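Zenetti Support – Ticket 790
Subject: Recipe scaling rounds the salt wrong after the June update
Product: Zenetti Kitchen, desktop version
Opened by: Harriet Mercado
Assigned to: Eskil Skjelbred
Status: Solved

Harriet Mercado wrote:

Hi team! First off, I love this program. I've kept my whole bread collection in it for years, 488 recipes at last count, and I use it every time I bake. So please read this as a note from a fan with floury hands.

Since the June update, scaling a recipe down does something odd to the small quantities. My Brannigan oat loaf makes four loaves and calls for 40 g of salt. When I scale it to one loaf I expect 10 g. I get 10 g on the screen and 8 g on the printed card. Flour, water and oats all match. Yeast is off too, but only on the card.

What I've tried so far:

Closed and reopened the program.
Printed to PDF and skipped the printer. Same numbers.
Typed the recipe in again from scratch as "Brannigan test". The new one prints correctly!

That last one surprised me. Same ingredients, same amounts, and the new copy is fine. I'm happy to send both files if it helps.

Eskil Skjelbred replied:

Harriet, this is a terrific report, thank you. The fact that the retyped copy works is a great clue. Could you do the following?

Open the old oat loaf, go to Recipe > Details, and tell me what it says next to "Unit set". Then do the same for the test copy. Please also send both files, exported with File > Export > Full (the short export drops the unit data).

Harriet Mercado wrote:

Old one says "Carance (imported)". Test copy says "Metric". I had forgotten all about Carance! That was the recipe program I used before yours, and I brought everything over in one big import. Both files attached.

Eskil Skjelbred replied:

Got them, and I can reproduce it on my machine. Lovely. Well, not lovely for your bread, but I've been hoping for a clean case.

When you imported from Carance, the program kept the old amounts in the units they were stored in, and Carance stored small quantities as fractions of a teaspoon even if you typed grams. The screen converts back to grams after scaling. The card layout converts before scaling, rounds to the nearest fraction, and then scales. With flour you'd never notice. With salt and yeast you lose a couple of grams.

I tried your file in the May build and it prints 10 g, so the change did come in with the update. The card layout was rewritten for that release. I'm bringing in Delphine Ambrose, who did the rewrite.

Delphine Ambrose replied:

Hello Harriet! Guilty. The new layout reads the stored amount directly, and I tested it with metric and US recipes but not with imported ones. Fixing the order of the two steps is easy. What I'd like to be careful about is people who have already corrected their recipes by hand to make the cards come out right, so give me a little time with it.

Meanwhile there is a workaround that doesn't involve retyping anything:

1. Make a backup first (File > Backup).
2. In the recipe list, sort by unit set and select everything marked "Carance (imported)".
3. Choose Tools > Convert units > Metric.
4. When it asks about small amounts, pick "Keep typed values". The other option, "Recalculate", bakes the rounding in for good.
5. Print one card you know well and compare it with the screen.

Step 4 is the important one!

Harriet Mercado wrote:

Backup done, conversion done, and it went through the lot without a hiccup. Oat loaf prints 10 g of salt. Rye prints correctly. The big holiday braid, which I scale down to a third, prints correctly too – I checked it with a pencil.

21 recipes were skipped, though. The message says "Mixed units, not converted". Is that a different problem?

Eskil Skjelbred replied:

Different, and a nice easy one. Those are recipes where at least one line has no unit the converter recognizes. In your export I can see things like "1 knob butter" and "2 good handfuls raisins". The converter leaves the whole recipe alone when it meets one of those. Open each, put the handful in the notes column, leave the amount blank, and run the conversion again.

Leilani Fitzsimmons wrote:

Jumping in from the user side, I hope that's okay! I have the same import history and the same skipped recipes. A quicker way for the handfuls: add "handful" and "knob" under Settings > My units and give them no weight. The converter then treats them as text and carries on. I did all of mine in one go and the amounts for salt and yeast came out exactly as I'd typed them.

Eskil Skjelbred replied:

Leilani, that's better than my answer. I just tested it on Harriet's file and every skipped recipe converted. I'm adding it to the help page on imports.

Harriet Mercado wrote:

It worked here too! My units list now has handful, knob, glug and "Dresumard cup", a chipped old mug my aunt's recipes are measured in. That one does have a weight, because I filled it with flour and put it on the scale this afternoon. Very satisfying.

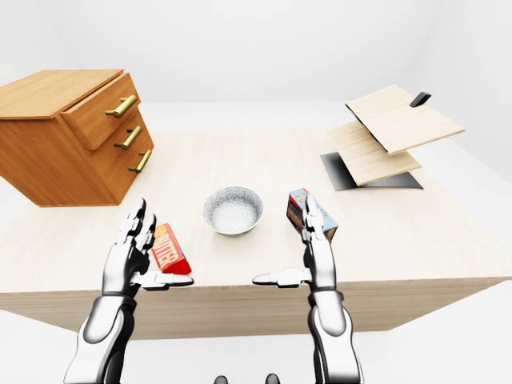
Will I need to convert my recipes again when the fixed version comes out?

Once is enough. Converted recipes are stored as metric from then on, and the update leaves them alone. If you import anything else from Carance before you install it, run the conversion on those new recipes only.

Delphine Ambrose replied:

The fix is in build 2 of the new release, dated Sep 10, 2021. Cards now scale first and convert afterward, the same as the screen. If a recipe was edited by hand after the June update, a small yellow note appears beside the amount so you can check it. Nothing is changed without asking.

Harriet Mercado wrote:

Installed. I restored one old recipe from the backup to see, without converting it, and the card and the screen agree. No yellow notes on mine. Thank you all so much, this was fun! Please close the ticket. I have dough to shape.

Eskil Skjelbred replied:

Closing as solved. Help page on imports updated, with credit to Leilani for the custom units method.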